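6 min read

We use cookies to keep this site running and to see which posts people read. Accept / Manage

Moving to a smaller kitchen, month four

So I promised an update on the kitchen and then went quiet for most of the spring, sorry! We moved in March, the boxes are gone (mostly), and I've now cooked enough dinners in this place to have opinions. A lot of opinions. The building went up in 1920-something, the listing said 1920 and our downstairs neighbor Obinna swears it's later, and whoever planned the kitchen clearly ate every meal somewhere else. Whole apartment is 835 square feet and I think the kitchen got whatever was left over after they'd finished the hallway.

The old place had a pantry you could stand in. I used to stand in it on purpose, with the door shut, eating crackers. Now I've got one tall cupboard, three short ones, a drawer that sticks, and a window I love so much I forgive the rest of it.

The thing that surprised me most was plates. I had no idea how many we owned until they had to fit somewhere. We unpacked two full sets, plus the odd ones from my grandmother, plus the picnic ones, plus a stack of saucers with no cups. Rizwan wanted to keep all of it "for when people come over." People come over twice a year and there are never more than six of them.

We ended up keeping eight dinner plates, eight small ones, and my grandmother's, because come on. They stand upright now. I always thought stacking was the only way to do it, and then I got so sick of lifting seven plates to reach the one at the bottom that I tried standing them on edge in the cupboard, and I'm never going back. You grab the one you want and that's it. They dry faster too.
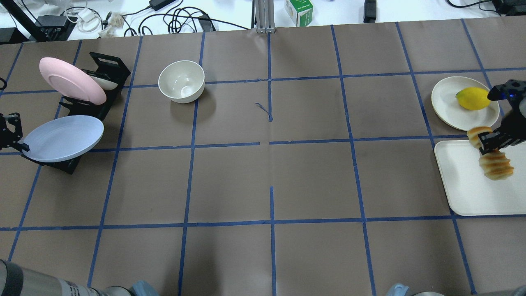

Yakubu wrote to me after the last newsletter that standing plates up is fine until you have a cat or a door that slams, and that he lost four in one afternoon before going back to a good old-fashioned stack with paper towel in between. Fair point. We don't have a cat. We do have a door that slams, so I stuck a felt pad on it and I'm hoping for the best.

The second big thing was figuring out what goes where, and I did this completely wrong the first time. I put everything away in the order it came out of the boxes, so the stockpot got the best shelf in the house and the coffee filters were over the fridge where I need a chair. Two weeks of that and I was ready to move again.

What fixed it was an idea from Kha Bùi, who used to cook in a restaurant kitchen hardly bigger than mine. Empty everything out. Decide how much space each job gets before you put a single thing back: coffee, baking, everyday dinner, lunches, the weird stuff. Mark it out with painter's tape, right on the shelves and the counter, and live with the tape for a week. If coffee keeps creeping into lunches, move the tape.

I rolled my eyes a little. Then I used up nearly an entire roll. I moved the baking section three times, and at one point I had it above the stove, where the brown sugar turned into a brick. Use the painter's kind and not packing tape, please. I had packing tape on one shelf for a single night and it took the paint with it when I pulled it up. And don't bother making the lines pretty. Mine were wobbly and patched within a couple of days from getting peeled up and stuck back down.
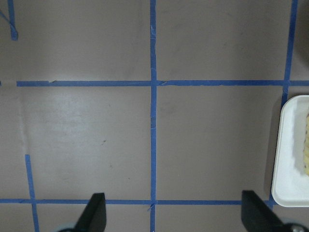 What I got rid of

Okay, the list everybody asked for. In total it was 46 items, and I know that because I wrote them all down on the back of an envelope like a lunatic. Highlights:

The bread machine. I used it for one winter and then it sat there judging me. It went to a very happy college student.

The second colander, and the third colander.

Twenty-one mugs. Not kidding. We still have plenty.

The Vendari blender, which leaked from the day I bought it. I kept it for years because it was expensive, and that makes no sense when I type it out.

A fondue set with one fork.

I do regret one thing, and it's the big salad bowl. It was huge and ugly and it didn't fit in any cupboard, and the very next week I had potato salad to make for Ekene's birthday and ended up mixing it in the stockpot. It tasted the same but I was mad about it the whole time.

Bowls in general turned out to be where I needed more and not less. We eat out of bowls constantly! Soup, noodles, oatmeal, rice with an egg on it, ice cream, cut-up fruit. I'd say two dinners out of three at our table are bowl dinners now, partly because the table is tiny and a bowl doesn't hog it the way a dinner plate does. I bought a few plain ones at the thrift store on Kingi Street and they're the most-used things we own. Plain is good, by the way. The fancy ones I'd been saving can't go in the microwave, so they've been demoted to holding keys and loose change.
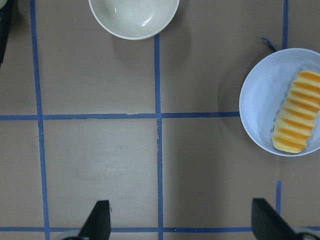 Two bowls, one still empty.

Counter space is the part I haven't solved. I've got a stretch by the sink where I can chop and a bit next to the stove where I can set down a hot pan, and if I'm doing both at once I'm basically playing checkers with my dinner. What helps is prepping earlier. I've started doing vegetables on Tuesday night, while something's on TV, at the actual dining table with a board and a couple of containers, and then the kitchen itself only has to handle the cooking. Rizwan thought this was silly until he had to make stir-fry on a Wednesday and everything was already cut up in the fridge waiting for him.

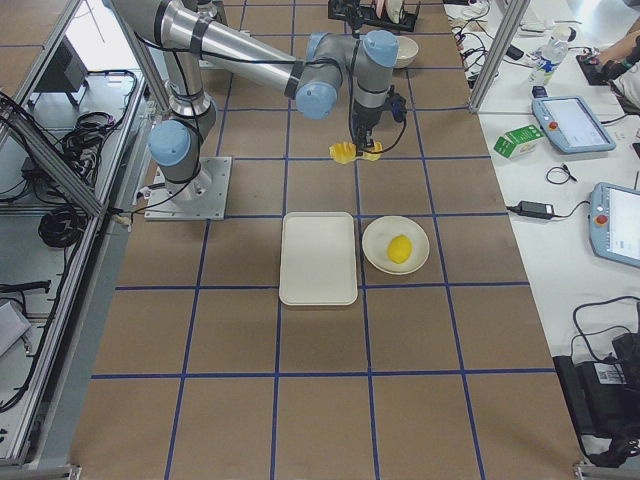

The other habit is washing as I go, which my mother begged me to do for my entire childhood and which I resisted until about April. In a big kitchen you can let things pile up and there's still room to work. In here two dirty pans and I'm finished, I can't even make toast. So the sink gets emptied before I start and again before we sit down. It takes a few minutes and I grumble through all of them.

Next up is lighting. The overhead fixture is the color of a parking garage and there's nothing under the cabinets, so after sunset I chop onions in my own shadow. I've been looking at stick-on lights, the rechargeable kind, but the reviews are all over the place. If you've got some that stay stuck, please tell me in the comments. Also if anyone knows how to fix a drawer that sticks only when it rains, I'm all ears.

Get new posts by email. No spam, one letter a month. Enter your address to subscribe.

Recent posts
Packing a kitchen when you still have to eat
The crackers-in-the-pantry years
Soup for a cold apartment
What fits on one windowsill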